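Moving a Sourdough Starter 358 Miles

12 June 2019

I moved to Mustville in May with one car, and the passenger seat went to a jar of flour and water. The couch got left behind. I stand by both decisions, though my back has opinions about the second.

The starter is 14 years old, older than the car, and it has survived three apartments and a summer when I was pretending not to eat bread. I was not going to let a highway finish it off.
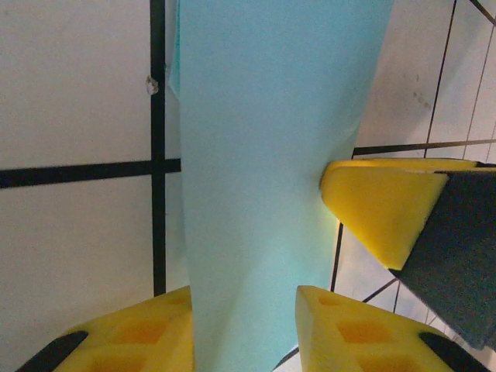 How do you keep a starter alive on a long drive?
Feed it the night before, make it stiffer than usual with extra flour, and leave the lid loose. A stiff dough ferments more slowly, so it has less reason to climb out and see the country.

I learned the part about the lid at a gas station outside Pokby. I had screwed it down tight, like a responsible adult, and when I opened it the thing sighed at me and then kept coming. I cleaned the cup holder with a receipt and a bottle of iced tea. The cup holder still smells like a brewery.

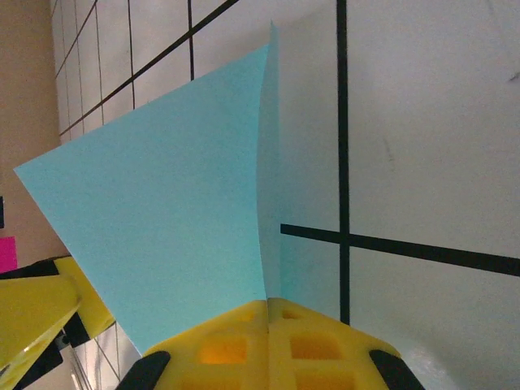 After that I cracked the windows and drove the rest of the way at the speed of a parade float. The movers charge by weight and wanted $300 more for my books, which I paid without a murmur, and yet I spent an hour worrying over something I could replace with a bag of flour and a week of patience.

The new kitchen has an oven that runs hot on the left and sulks on the right. My first loaf came out looking like a doorstop with a sunburn. The second was flatter. I blamed the water, then the altitude (we are at 3,000 feet now, so for once I had a case), and finally cut the proof time by a third. The loaf after that was fine. Not good. Fine, with butter.

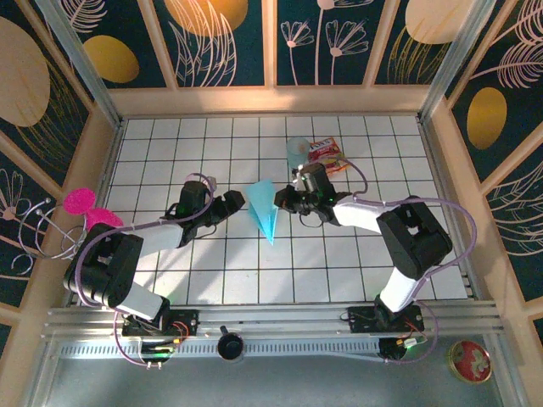 I also dried a few spoonfuls on parchment this time, crumbled them into an envelope and put it in the desk drawer with the passport. If the jar ever goes over for real, I have a backup that doesn't need a seat belt. I've been meaning to mail some to my sister, who has killed two of mine already and is asking for a third.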